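The Robot Moves In, Pays No Rent
A month with Zarorness, the subscription that sells you rooms that don't exist

The first thing Flerkgate wants you to know about Zarorness is that you can't break anything. I took this as a challenge. The company rents out simulated rooms, furnished, with a two-armed robot already in residence, and for $42 a month you may boss that robot around from the comfort of a desk chair. No floor to sweep, no motors to burn out, no neighbors below.

The pitch is aimed at small shops that want to test a picking routine before trusting it to real hardware. It also works on people like me, who have wanted a butler since childhood and are not fussy about whether he exists.

Setup took most of an afternoon in May, two hours of which went to the license key. After that you pick a room. The catalog lists 2,609 of them, and I would guess the naming was done by someone paid by the word. I started with a bedroom in the Tendden pack, which costs extra, and chose the onboard view, so you see what the robot sees, including a fair amount of robot.
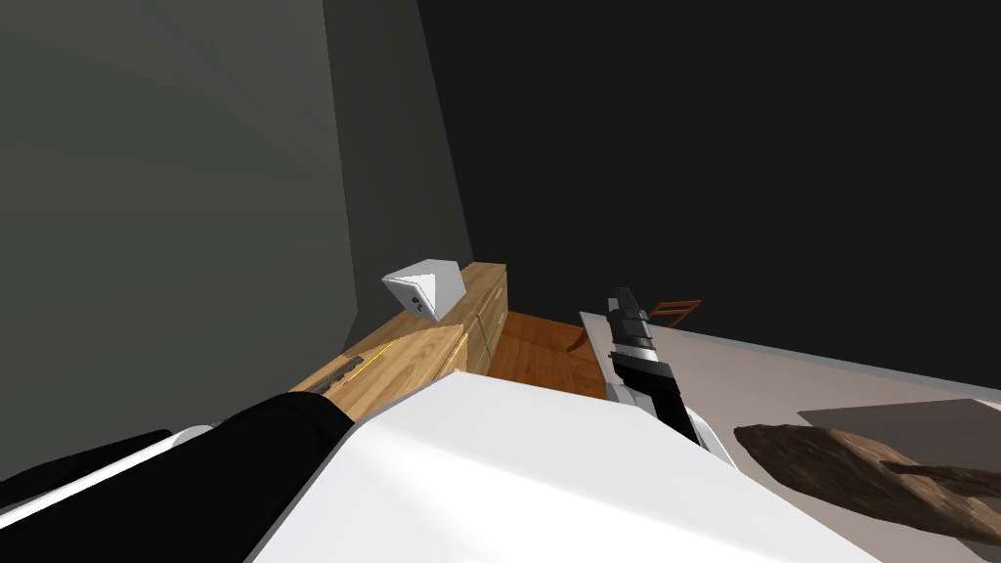
You get three ways to drive. There is a slider panel, which is slow and makes you feel like you are mixing a record. There is a script window, which is fast and makes you feel stupid. And there is Song, the company's plain-speech add-on, where you type what you want and the arm has a go at it. Song is the reason to buy the thing. It is also the reason I spent an evening typing "left. No, your left" at my monitor.

When it works, it is very good. I asked for a slow approach from above, fingers open, and got one. I asked it to stop short, and it stopped short. Then I asked it to be gentle, a word Song plainly regards as decoration.

The object library is where Flerkgate's sense of humor lives, assuming it has one. Real test kits give you blocks and mugs. Zarorness hands you things that look dug up. The manual says odd shapes make for a tougher test, and I'll grant the point, though I would have liked one mug.
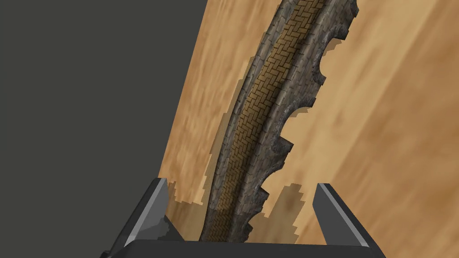
Grip planning is the part of the package that most buyers will be paying for, and it deserves a harder look than the furniture. You set the width of the opening, the angle and the force, and the software scores each attempt. Long curved items gave me the most trouble. With the two fingers spread on either side of a thing that has one fairly smooth edge and one like a saw, you start to wonder which side you ought to trust. The score sheet had no opinion. It gave me a number and a color, and the help page for the color was blank.

Looks are a mixed bag as well. Wood grain goes soft up close and shadows come out in stair steps on the default setting. The high setting fixes some of this and turned my laptop into a space heater. Flerkgate says the physics doesn't care how pretty the shadows are. If your software learns from camera views, you may care plenty, so try both settings before you sign up for a year.

Support answers by email, politely, and in my case with a link to the page I had written in about.

Would I pay for it? For a small team with a real arm on order, yes, with Song and without the Tendden pack. For one person at home, the free trial runs three days, and that is enough time to learn how you talk to the help.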